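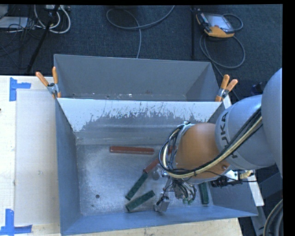 Valentina Domínguez wrote to us after the last county election to say that she reads our editorials with a pencil in her hand, and that we are harder on the party she votes for than on the one she doesn't. Two readers wrote the same week to complain of the reverse. We printed all three letters.

The Tratstead Review is a weekly journal of political opinion. It covers the councils at Tratstead and Irkavthorpe, the Trullomdale constituency and, when we think we have something to add, Westminster. We publish online every Monday and in print once a month, except in August, when the councils do not sit.

The paper began as a four-page newsletter put out by the Watkins family during an argument over parish boundaries. The boundaries were settled and the newsletter carried on. We have now published 676 issues. The print edition goes to 513 subscribers by post, and a further 4,000 people receive the weekly email.

What we publish

Most of each issue is comment. Our columnists are free to disagree with one another and often do. Editorials are unsigned and give the view of the paper. Everything else carries the writer's name, and the opinions in it are the writer's own.

We do not endorse candidates. We do say when we think a candidate has talked nonsense, and we quote the words in full with a link to the minutes or the recording.

Who pays for it

Subscriptions cover printing and postage. The rest comes from small advertisements and from 84 supporters who give a fixed sum each month. We take no money from parties, campaign groups or serving councillors. Any contributor who belongs to a party has that stated at the foot of the article.

Letters and corrections

Letters should be under 300 words and must include a full name and the town you live in. We may shorten them. We don't print anonymous letters.

If we have got a fact wrong, write to the corrections desk with the issue number and headline. Corrections appear at the top of the online article and on page two of the next print edition.

Page last updated: Monday, May 23, 2022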